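Wrist cable snagging on forearm, two-arm bench setup

plunditz_bench
21/06/2024
Left arm faults out when the wrist rolls past 32 degrees. The bus drops for a moment, comes back, and the hand reports a position error. The right arm runs the same script without trouble. Firmware matches on both. I suspect the cable, which loops outside the forearm and goes into the connector just below the wrist.

stillell
Post a picture of the routing with the arm up over the table.

plunditz_bench
Current state, left arm raised, thumb out over the base block. 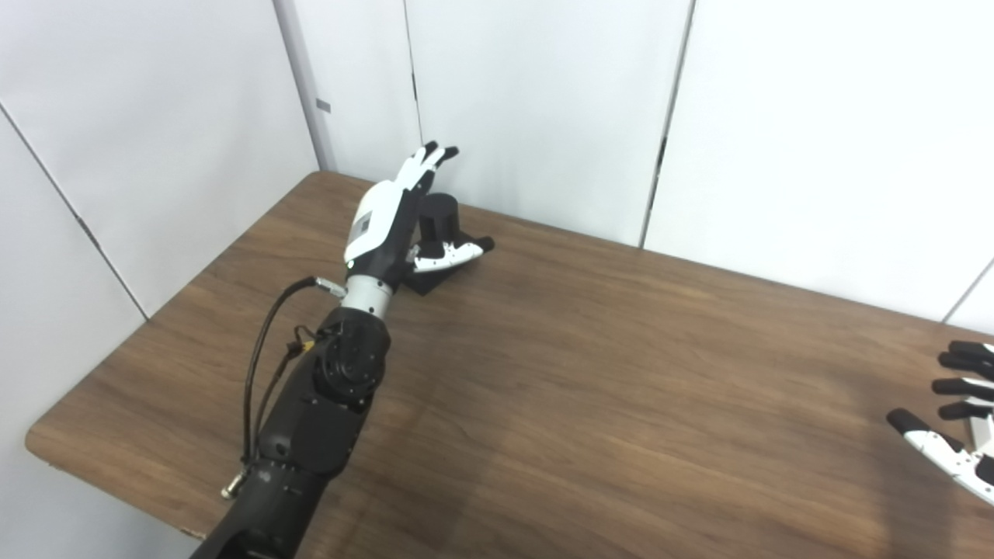
Left arm, cable loop on the outer side, silver connector under the wrist.

ferer_29
The loop isn't your problem. You need slack there. Check the bundle by the joint module, near the yellow wrap. If it's tied down hard, all the twist goes into the plug.

stillell
Disagree. A loop that size catches on things. Mine got shortened by 10 mm in April and the dropouts stopped.

ferer_29
Shortened, and reseated in the process. You changed two things.

stillell
Fair. I never tested them separately.

ionescu_w
Before cutting anything, swap the left and right cables and run it again. If the fault moves, it's the cable. Also log the supply at the hand. Over 5 percent sag under load and I'd look at the crimp first.

plunditz_bench
Will swap tonight. No logger on the hand side, so a meter will have to do.

ferer_29
A meter will miss a short drop. Borrow a scope.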